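ホーム > 教科書 > 自動化設備の保全 > 第5章

第5章 ハンド部の日常点検と被覆材の管理

本章では、単腕ロボット1台で構成される作業セルを取り上げ、始業点検から部品交換に至る保全の手順を学習する。対象とするのは、ニシムラ実習棟に設置されたスキリア型セルである。第4章で扱った原点復帰および座標の確認は、すでに完了しているものとする。

ハンド部の点検では、指先、リンク機構、被覆材の三者を区分して記録する。薄い板状の対象物を扱う工程では、指先が対象物の縁に触れる角度によって接触部に力が集中しやすい。黒色の蛇腹状被覆の内側に金属製のリンクが収まる構造では、被覆のひだがリンクに挟まれていないかを、接触姿勢のまま確認することが求められる。 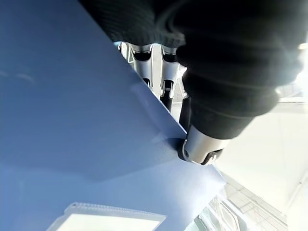 接触姿勢での確認は停止時の点検で代用できるのではないか、との意見がジョテロの保全担当から寄せられている。同社では稼働50時間ごとに停止点検を行っており、被覆の噛み込みはその際にも発見できるという。本書はこの方法を否定するものではないが、実習においては両方を実施し、結果を点検票203に併記するものとする。

停止点検は、ハンドに何も把持させず、指先を下方に向けた姿勢で行う。まず左右の指の先端にある黒色パッドについて、摩耗および剥離の有無を調べる。次に金属製ブラケットのピンまたはねじの緩みを確かめ、最後に被覆表面の付着物を乾いた布で除去する。溶剤の使用は認めない。

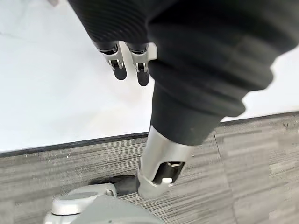

付着物を除去した後は、被覆の固定位置を基準線に合わせ、腕を低速で動作させてひだの伸縮を観察する。伸縮に偏りが認められる場合は、固定具を緩めて被覆を装着し直し、同じ動作を5回繰り返す。なお偏りが残るときは被覆を交換し、交換日と累積稼働時間を保全台帳に記入する。

5.1節では点検票の様式と記入方法を示し、5.2節では指先パッドの交換手順を述べる。プルンダンサイド工場における保全記録の読み方は、章末の演習で扱う。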